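Clillstead Allotment Association
Minutes, May meeting, started 7:10 pm in the back room

Present: Linnea Isaksson (chair), Najwa Qaisi, Gwion Craddock, Rhiannon Ifans (notes). Maximiliano Cantero joined 7:35.

1. Last minutes
Agreed, one fix. Gwion's plot is 17B not 17D.

2. Water
Bill in, $258, up from $187 same period last year. Najwa thinks the standpipe by the lower gate. Gwion thinks people leaving hoses on overnight. Both probably. Agreed: Gwion to read meter last thing at night and first thing in the morning for a week, report back. No hoses left running, sign to go up again (old one blew away).

3. Shed roof
Two quotes. Herkex $2000 all in, takes away the old sheets. Clendum cheaper on paper but disposal extra and they want half up front. Linnea prefers Herkex. Najwa wants to know if gutters are included before anybody signs. Linnea to call. Decison put off to next meeting.
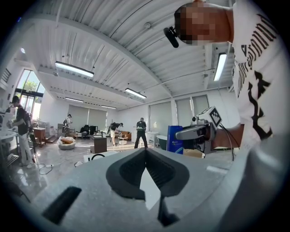 Maximiliano arrived at this point, asked if we could just patch it. Discussed. Was patched two years ago and the felt lifted the first winter. Not patching.

4. Mower
Lüthi mower back from repair, $259, new carburetor and blade. Starts fine. Gwion unhappy at the price, wants it minuted. Minuted. Fuel can stays in the locked cupboard, key with Linnea, spare with Najwa.

5. Waiting list
Long. Plot 9 not touched since last summer, second letter sent, no answer. Agreed to give until end of month then offer to next on list. Plot 22 wants to split in half, everyone ok with that if they put in their own path.

6. Compost
Someone putting cooked food in bay 2. Rats seen. Rhiannon to email all plotholders, politely.

7. AOB
Plant swap: Najwa has too many tomatos, will bring trays. Tables from the hall if we ask early, Maximiliano to ask. Bonfires, same rule as before, not before dusk.

Closed 8:50. Next meeting same room, Linnea to send date.

Actions
Gwion: meter
Linnea: Herkex re gutters, date
Rhiannon: compost email, hose sign
Maximiliano: tables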